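Dendalico light blue tablecloth, 2 months in

I bought the Dendalico cloth in light blue to replace a vinyl one that had cracked along the folds. It covers the kitchen table, so it gets breakfast, homework, and whatever is carried in from the store. Ximena Huerta picked the color. I would have gone darker.

**Fit.** Our table is an odd length and the cloth hangs lower on one end than the other. The size chart on the package was accurate, so that one is on me. Measure before ordering and add the drop on both sides.

**Washing.** It has been through the machine 11 times, always on cold. The color has held up well against the matching napkin, still in its drawer. The hem is straight except for one corner that curls and needs an iron. Coffee came out in a normal wash. Turmeric did not, and there is now a faint yellow spot near the window side -- I turned the cloth so a tray covers it.

**Grip.** The weak point. On a smooth tabletop the cloth creeps toward whoever leans on it. I put a Basik non-slip liner under the middle and it mostly stays where it should. The Hekent clips I tried first were too narrow for the edge of our table and went back.

**Color.** In daylight it is lighter than the product page suggests. Small things are easy to find on it, and dark things stand out more than I expected. Crumbs show too, so it gets shaken out every evening.

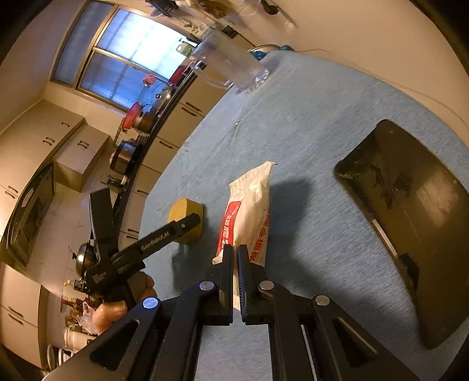
*The light blue in daylight, with a white bag, a small yellow block and a dark tray or board on it.*

At $16 I think it is priced correctly. The Toledo cloth that Iara Valdebenito has is heavier and does not slide, but it takes a full day to dry on a rack and she irons all of it.

I would buy the Dendalico again, probably in a darker color and one size up.

Rating: 4 out of 5. One point off for the sliding.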